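Février, par Anwara Karunaratne

Je vous avais promis une rencontre avec Gazi, la dame qui plie tout, et je tiens parole ! Elle m'a reçue dans son atelier de Graletska, une petite pièce au fond d'une cour (j'ai sonné deux fois à la mauvaise porte, évidemment), avec du thé trop sucré et des piles de papier jusque sur les chaises.

« Je commence toujours par poser la feuille bien à plat, et je la regarde », m'a-t-elle dit. Moi qui emballe mes cadeaux à minuit avec trois mètres de scotch, j'ai pris des notes. Elle travaille sur une table sombre, toujours. « Le blanc sur du clair, je ne vois plus mes bords, je m'énerve, je plie de travers. »

Elle a appris chez Prukel, au rayon papeterie, où elle est restée 15 ans. Les veilles de fêtes, elle pouvait faire 93 paquets dans la journée. « Le soir je pliais ma serviette sans m'en rendre compte, mon mari riait. » Aujourd'hui elle donne des cours et elle prépare des enveloppes à la main pour des mariages. La dernière commande, c'était 124 enveloppes, toutes blanches, et la mariée a changé de format en route !

Je lui ai demandé ce que ses élèves ratent le plus. Elle n'a pas hésité : « Les coins. Ils appuient trop tôt. On amène le bord, on le tient d'une main, et l'autre ne marque le pli qu'après. » J'ai essayé, j'ai raté, j'ai recommencé, et mon deuxième coin était presque droit. Je suis repartie avec un reste de papier sous le bras et l'envie de m'y remettre le soir même.
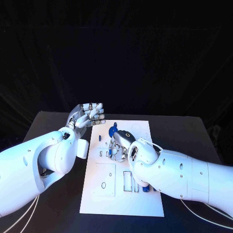
Plelleo écrit que chez lui le pli se marque avec le dos d'une cuillère, et que pour du papier épais il n'a rien trouvé de mieux.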